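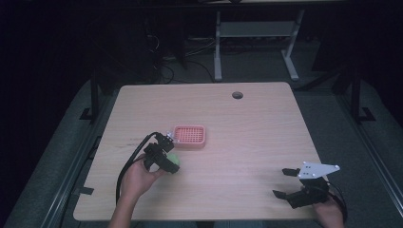 Hema Menon had packed orders at Grurow for 14 years, and on Sunday night she couldn't sleep for excitement. She was going to teach!

"Just pick up the ball," said Ziółkowski, who ran the training bench and never raised his voice. "Put it in the tray. The arms downstairs will learn it from your hands."

"And when I muck it up?"

"Then they learn how you fix it." 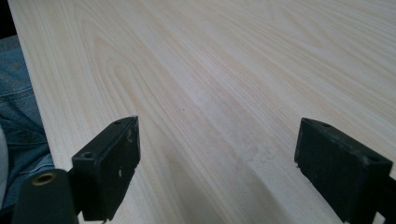
By smoko she'd found her rhythm, and it was glorious. She knew things about letting go of an object that she'd never once said out loud. The tiny pause. The way you ease off with the thumb first. Thirty-two goes before lunch, and she wanted to do 201.

Her old mate Grikov rang from the loading dock. "So they're replacing us?"

"They're giving the night lift to the arms," she said. "The one that wrecked your back, you goose! You're on the Troltska line with me, day shift, same pay. I've seen the roster."

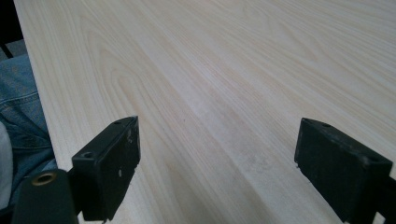 He went quiet, then asked if there was a spare seat up there.

"Come after your break," said Hema, already opening her grip for the next one. "Bring your colour of ball. I'm sick of green."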